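Jarkiner TC-2 Wipe-Clean Tablecloth, Two Months as a Desk Cover

Summary: a competent coated cloth with good stain resistance and poor crease recovery. Recommended for dining tables. Recommended with reservations for anyone who works at the table all day.

Background

I rent a furnished apartment with one table. It has a soft varnish that marks under a hot mug, and the landlord has already photographed it. I needed a cover that could take meals, a laptop and some light repair work without being swapped out between them. Felt pads hold crumbs. Clear vinyl sticks to the forearms. Kerstin Amundsen, who edits this site, had a Jarkiner cloth left over from a group test and mailed it to me in April.

Construction

The TC-2 is a woven polyester base with a slightly glossy acrylic coating on the upper face. The hem is folded once and stitched with two parallel rows. Stitch spacing is even on the long sides and wanders a little near one corner. There is no backing, so grip depends entirely on the friction of the weave against the table. On varnish this is adequate. On the glass top at Kerstin's office the cloth moved whenever someone leaned on it.

Overhang on my table is 8 inches per side, enough to keep the cloth in place under its own weight and short enough to stay out of my lap.

Stain testing

I used black coffee, soy sauce, turmeric in oil and blue ballpoint. Each was left for 70 minutes and then wiped with a damp cloth and one drop of dish soap.

Coffee and soy sauce came off completely. Turmeric left a faint yellow ring that was gone after a second pass with baking soda. Ballpoint did not come off. Rubbing alcohol lightened the line and also dulled the coating, so I stopped there.

Bheki Potgieter repeated the turmeric test on the Grirkano equivalent, which costs more, and got a permanent mark. He also reports that the Grirkano coating began to flake at the fold lines. Mine has not flaked.

Heat

The label says no hot pans. A mug straight from the kettle left no mark on the cloth or on the varnish. I did not test beyond that.

Creasing

The cloth ships folded into a small square and the fold lines are deep. Ironing from the reverse side on the lowest setting, with a towel between, removed most of them. Two remained after a week and are still visible in low light. Tshabalala sells a similar cloth on a cardboard tube, and I would pay the extra shipping for that alone.

Use as a desk surface

Writing on a single sheet of paper is unpleasant because the weave comes through under a ballpoint. A pad solves this. An optical mouse tracked without skipping on plain areas and across the printed lines. Typing noise is lower than on bare varnish, since the cloth takes some of the impact. Rubber feet grip the coating well, and a full-size keyboard stays where it is put.
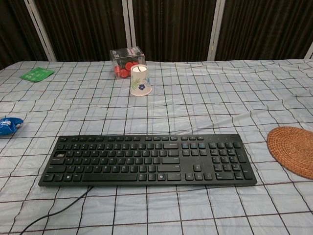
Care

Machine washing is permitted on cold. I washed it once. Shrinkage was too small to matter, and the water beaded as well afterward as it had before. Do not tumble dry. Hung over a shower rail it was dry by morning, with a new crease where the rail had been.

Verdict

Buy it for meals. For desk use, budget for a writing pad and an hour with the iron, and keep ballpoints capped.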